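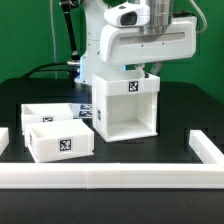
本页最后更新：1月

关于我们

Sidurura 是一个以机械臂抓取与码放为主题的学生项目，隶属于学校工程实践课程，由学生自行设计任务、编写程序、维护设备。项目不设固定专业要求，机械、电子、计算机方向的学生都有，也有数学和工业设计方向的。现有成员19人，分为两个技术小组：感知组和运动组。

项目的工作内容很窄：让一台固定安装的机械臂在桌面范围内识别容器，移动到指定位姿，完成抓取、搬运和放置。我们不做移动底盘，不做人形，不做语音交互。申请加入前请先确认这一点，每学期都有同学在第二周才发现方向不符。

工作台

工作台为黑色台面，后方为绿色背景墙。黑色台面与白色容器之间对比度高，分割算法的阈值不必频繁调整。台面前侧和右侧装有白色围栏条，前侧由两段拼接，右侧一段与之垂直，用于限定工作区边界。围栏条是低矮结构，只能挡住滑动的容器，不能当作安全防护。

机械臂为白色，末端装有横向伸出的外壳，外壳左前方是带深色镜窗的传感器模块。任务用的容器有两类：一类是前方开口的方形料箱，一类是浅托盘，均为白色，正面和侧壁贴有黑白方形标记。台面上另有一张印有两个标记的白色卡片，我们用它作为台面参考。卡片不得折叠，不得用胶带覆盖标记表面，移动后须重新标定并在日志中写明。

标记与位姿估计

每个容器在模型库中有一个编号，对应外形尺寸、标记边长、标记相对容器原点的变换矩阵。程序启动时读取模型库，检测到标记后反算容器位姿。正面标记尺寸较大，为主标记；侧壁标记在斜视角下透视压缩明显，只在主标记不可见时启用，并且要连续多帧一致才采信。

常见误差来源有以下几项：

标记打印比例错误。打印时须选择“实际大小”，打印后用卡尺测量边长，与模型库不符的作废重打。

标记边缘翘起。翘起后角点偏移，位姿的俯仰分量最先出问题。

托盘重叠。两只托盘前后叠压时，后方托盘的标记可能被部分遮挡，检测器会直接丢弃该标记，不给出低置信度结果。调用方须处理“无结果”这一返回值，不得沿用上一帧。

参考卡片部分被挡。卡片上的两个标记互为校验，只剩一个可见时，允许继续运行，但日志状态降为“单标记”。

软件

项目代码库名为 Pevenine，包含驱动封装、标定工具、任务脚本和回放工具四部分。驱动封装由运动组维护，标定工具由感知组维护，任务脚本归提交者本人维护，毕业或退出前须移交。回放工具目前没有固定维护者，缺陷报告处理较慢。

提交要求：主分支不接受未在仿真中运行过的任务脚本；涉及末端速度、加速度上限的改动，须由两个小组各出一人审核；日志格式的改动须同时更新回放工具，否则旧记录无法读取。变量命名遵循仓库根目录的说明文件，单位写在变量名末尾，长度一律用毫米，角度一律用弧度。早期脚本中有混用角度制的情况，尚未全部清理，引用前请自行检查。

课程安排

课程共14周。前段为基础训练，内容包括坐标变换、手眼标定、标记检测、急停流程和日志规范。中段每组领取一项子任务，在同一工作台上分时使用设备。末段合并子任务，进行整机联调和结题测试。

基础训练结束时有一次上机考核，考核内容为：从断电状态启动系统，完成一次标定，将一只托盘移至指定位置，正常关机。过程中触发急停不扣分，触发后未按流程复位则本次不通过，可补考。未通过考核的成员可以写代码、跑仿真，不能单独操作机械臂。

结题测试采用固定任务集，共480次抓放动作，分多个时段完成。每次动作记录起始位姿、目标位姿、实际放置位姿、耗时和终止状态。终止状态只有四种：完成、偏差超限、检测失败、人工中止。结果以原始记录提交，不接受剔除后的数据。人工中止须附一句说明，写“异常”二字视为未说明。

竞赛

项目每年组队参加 Huvovthorpe 桌面操作赛。该赛事的任务为限时整理：在围栏划定的区域内，将位置随机的容器移至指定布局。赛前公布容器尺寸和标记字典，布局当场抽取。我们的参赛程序直接取自 Pevenine 的主分支，不另建竞赛专用版本。此前曾单独维护过竞赛分支，赛后合并花费的时间超过了开发本身，之后取消了这一做法。

参赛人选按结题测试记录和代码提交情况确定，两个技术小组都须有人在队内。落选成员参与赛前联调，对外材料中同样署名。

设备使用规定

机械臂上电期间，操作者须位于急停按钮可及范围内。换装末端、整理线缆、调整气管之前必须断电并确认状态指示。台面后方的线缆须留出余量，不得绷紧，也不得进入机械臂的运动包络。料箱和托盘用后归位，标记面朝前。台面上不放水杯、手机和个人物品。

设备按时段预约，周日不开放。预约后未到场且未取消的，下一周预约顺序排在最后。调试超时以后一时段的预约者到场为界，到场即交接，交接时口头说明当前标定是否有效，并在日志中签名。

与 Skov 的合作

Skov 是本校另一个学生团队，主要做结构件设计与打印。我们提出尺寸和公差要求，由对方出图、试制，双方共同验收。图纸存放于共享目录，文件名带版本号。已验收的零件如需修改，重新走一次流程，不在原图上直接改。

加入与联系

每学期开学后两周内接受申请。申请材料为一页自述和一份本人编写的代码，语言不限，课程作业也可以，须注明哪些部分由他人完成。没有编程基础的同学可以从机械或标定方向进入，但仍须通过上机考核。

参观请提前一周发邮件预约，注明人数和来意。联调和结题测试期间不安排参观。缺陷报告请直接提交至代码库，附日志文件和提交号，邮件中的截图无法用于定位问题。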